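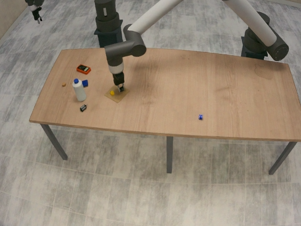
The packing lead at Tavares has had Prenum's two arms for 200 shifts. "I used to sort," she says. "Now I watch sorting. My feet are thrilled, my brain wants a word."

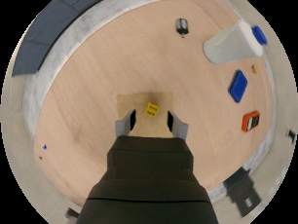 Her job title hasn't changed, and neither has the pay. Mornings go to the simulator, running grasps before the floor gets them. "Fingers open, yellow die between the tips, six up," she says. "I have a mortgage riding on a die." She'd like a raise by December.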